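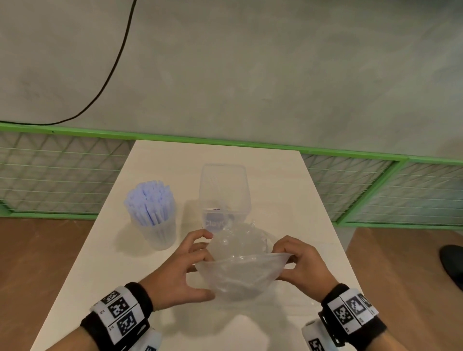 DRINDEMSIDE, February 11, 2025 — Rovier has opened a side-by-side trial of four grippers at its Drindemside test hall, using hand movements recorded from people as the reference for each one.

The trial covers 53 everyday handling tasks with thin plastic bowls, cups, drinking straws, face masks and similar light goods. Operators wear marker bands on both wrists while they work at a white table. Each gripper is then mounted on the same Lucero arm and given the same tasks, with 400 attempts per gripper.

Soft and see-through items were chosen on purpose. Customers in packing and medical supply have told Rovier that these are the goods their present grippers crush, drop or fail to find.
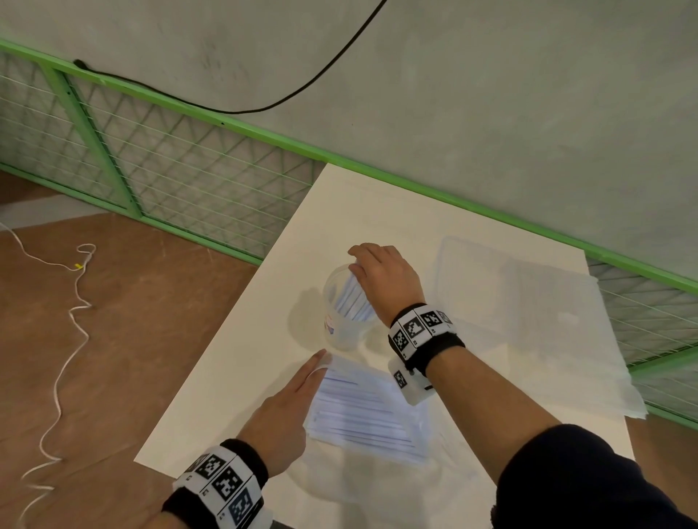

Handling pleated face masks and a clear plastic cup with wrist markers on both arms.

Two of the grippers are Rovier designs with 40 mm and 50 mm fingers. The other two come from Skeden, which is also supplying the controller. All four will run on the same controller settings — no tuning between tasks is allowed.

Results will be published task by task, including failed attempts. Companies that want to send in their own items for a second round can contact the Rovier press office.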